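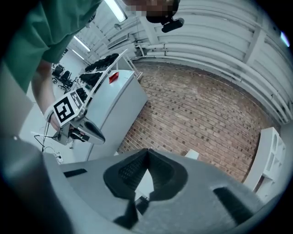 Can a machine do my chores yet? My answer after one year of asking

I am a person who dislikes folding, wiping and putting small things into drawers. I say this first so the reader knows I have a private interest in the question. If a machine could do these tasks for me tomorrow, I would buy it on credit.

Last year I began to ask everybody I met in the automation business the same thing: can it be done yet? I received many confident answers. The people who sell machines said yes, almost. The people who repair them laughed. The people who teach them, who hold the grippers in their own hands and do the task again and again so that the software has something to learn from, were the most interesting to me. They usually said "it depends on which shelf."

At first I thought this was a joke. Now I believe it is the best summary of the field that I have heard.

Consider a shelf in a shop. At Sosa, a housewares store where I worked on Saturdays for two winters, we had shelves with bowls, shelves with dish towels and shelves with those terrible thin plastic lids. A machine that lifts a bowl has learned something real. It has still learned nothing about the lid. A new worker, sixteen years old and half asleep, moves from the bowl to the lid without noticing that it is a different problem.

In April I visited a small company named Pruvov, where Ignacio Ibarra leads the group that prepares the training tasks. He was very patient with me. His team had chosen nine chores, and for each chore they kept a simple notebook of failures. I asked for the worst one. He gave me the notebook for "put the cup back in the cabinet," and it was thick. In 141 attempts, the machine finished the chore 65 times. Ignacio was satisfied with this result. I was not, and we had a long discussion over lunch.

His argument was that a year earlier the number was close to zero, so the direction is good. I accept the direction. But a household does not live inside a direction. If my dishwasher cleaned the plates less than half of the time, I would not call it a promising dishwasher. I would carry it to the street.

He also said something that changed my opinion a little. The failures, he said, were boring. The cup was held too low, or the door was open only halfway and the machine did not wait. There was no deep mystery in them. A person can show the correct movement with the hand gripper, and show it again from another side, and slowly the boring failures become fewer. It is the same way my mother taught me to iron a shirt, and she also needed more than one demonstration.

What worries me more is the room. In most advertisements the robot works in a kitchen with one lemon on the counter. Real places have cables on the floor, chairs that somebody moved, a power strip in the exact spot where you want to put your foot. I prefer when people teach machines in such rooms. When the company Trokance showed me their demonstration kitchen, I asked if I could leave my bag on the floor, and the engineer asked me politely to take it outside. I understood from this more than from the demonstration.

Azadeh Moradi, a friend who manages packing at the warehouse of Rorach, does not agree with me. She thinks I ask for too much. On her floor there are two machines that close boxes and move them to a pallet, and they do it all night without complaint. "You want a butler," she told me. "I want the boxes closed." For her, the answer to my question is already yes, and it was yes some years ago.

I think she is right about the boxes. Her floor was built around the machines, with lines painted on the ground and boxes of the same size. This is an honorable solution, and many shops can copy it. But I cannot paint lines in my apartment, and my spoons will never arrive in the same order.

So my position is the following. On a shop floor, for one chore that repeats, buy the machine if the price is reasonable, and keep one worker near it who has permission to stop it. For the stocking of mixed shelves, wait. At home, wait longer, and do not pay a deposit to anybody who shows you only one video.

I also ask the companies to publish their failure notebooks. Ignacio showed me his without any hesitation, and I trusted him more after reading it. A success rate printed on a poster tells me little if I do not know how many times the cup was placed in the same position before the test.

Meanwhile, I still fold my own towels. I do it badly, in three different ways, and they all fit in the closet.

© 2025 All rights reserved | Contact the author | Back to top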